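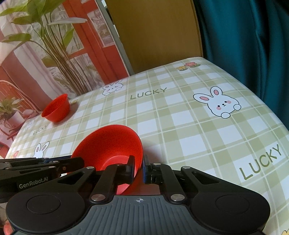
Page last changed: Sunday, February 8, 2026

Open day at the Gretby bowl works, Eltstead

I've wanted to get inside Gretby for years. I grew up eating porridge out of one of their bowls (orange, chewed along the rim by a cousin, still going strong at Mum's place), and when I heard they were opening the doors for a day I had my name down within the hour. I drove up with a thermos and a bag of mandarins, and I'd have happily stayed until they turned the lights off.

The works is out on the eastern side of Eltstead, past the grain elevator, in a long low building you'd take for a curling rink. Parking was in the field beside it, well ploughed and well signed. Inside the front door you get a sticker with your name, a pair of safety glasses and a coat hook. Then you wait in what used to be the lunch room, where they've put up shelves of old stock: mixing bowls, colanders, a picnic set in avocado green, and a child's tea service I would have fought my sister for.

Our guide was Marlene Fortin, who started on the packing line and now looks after colour. She has a big carrying voice and no script, and she let people ask whatever they liked. We went through in groups of nine, a good size, small enough that you could get right up to the windows.

First stop was the pellet room. I had pictured powder, or something liquid in vats, but the plastic arrives as little beads, like the filling of a beanbag chair, with the colour in separate, much darker beads. Marlene scooped up a handful of the red concentrate and let it run through her fingers into a tray. A very small amount goes into each batch. If it's mixed badly you get streaks, and she had a box of streaky ones to pass around, some of them gorgeous. I asked if they ever sold those. They don't, they get ground up and go back in the hopper, and I'm still a bit sad about it.

Then the moulding hall, and oh, what a noise! Hiss, clunk, a pause, hiss again. The oldest press has a name, Csizmadia, painted along its side in cream lettering after the engineer who nursed it through its first winter. It makes the deep family bowl, and it runs through 600 on a good shift. There's a yellow line on the floor you stay behind, and a window in the guard where you can watch the two halves of the mould part and the bowl drop away. I watched it far longer than I meant to and had to trot to catch up with my group.

Beyond that is the trimming bench, where every bowl has a thumb run around its rim. A man there showed us how to feel for a burr, the tiny raised bit left where the mould halves meet. He handed me two bowls and asked which was the reject. I got it wrong, then got it right on the second pair, and was unreasonably pleased with myself. He can do it while talking about hockey.

The pattern room was a surprise, as I hadn't known Gretby did anything besides plastic. They've been printing tablecloths under the Wamulel name for a good while now, and the designs are drawn upstairs, at a big north window, on paper first. There were drawers and drawers of old artwork: lemons, sailboats, a very stern set of geese. You could leaf through a binder of retired patterns with cotton gloves on. Pattern 426 was the one everyone stopped at, a border of teapots with faces. I'd buy it tomorrow if they brought it back.

They had an odd little display up there too, of one design at every stage, from pencil sketch through colour separations to finished cloth. Each colour gets its own layer, so for a moment you're looking at a sheet with nothing on it except leaves. Marlene said the greens are the hardest to keep steady from one run to the next, and a check shows up every wobble in the line.

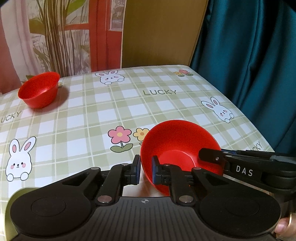 Children's tableware is where my heart is, and I'd been looking forward to that part of the tour from the start. So much of what's made for kids now is beige! I understand the appeal, I have a beige couch, but a small person sitting down to lunch deserves some colour. A bright red bowl on a pale green and white plaid cloth is cheerful before there's any food in it, and when the cloth has white rabbits with pink cheeks on it, one of them peeking over its own paws, you've got a fair chance of somebody staying at the table until the peas are gone. I liked the flowers as well, the pink one with the yellow centre especially. It's the kind of thing I'd have traced with a spoon handle when I was four.

The rim is another thing I hadn't thought about. On a child's bowl you want it smooth and easy to hold, and you want the inside curve to help the spoon along so the last of the yogurt doesn't get stranded. Marlene told us they tried 101 different curves on paper before the first mould was cut for their current nursery range. A dad in our group asked whether any of them was toddler-proof, and got a laugh from the whole room.

We finished in the shop, with tea in proper mugs and date squares made by the packing crew. Prices were fair and there was no pressure at all to buy. I came home with two mixing bowls, a tablecloth end for my sister to make into bibs, and a colander I did not need.

A few notes if you're thinking of going next time:

Book ahead. The morning groups filled first, and the presses shut down over lunch, so ask for an early slot if the moulding hall is what you're after.

Wear flat closed shoes. A woman ahead of me was turned back for clogs and had to borrow rubber boots from the office.

Strollers can go everywhere but the pattern room, where it's stairs only. The shop staff were happy to mind them.

Bring ear protection for little ones. There are foam plugs at the door, but they're adult-sized.

The pattern room is warm and the pellet room is freezing, so keep your coat with you.

The next open day hasn't been set. Marlene is hoping for one in the fall, with the old picnic moulds running if they can get them cleaned up in time. I've already told my cousin he's coming, and that he's bringing the orange bowl so she can see the tooth marks.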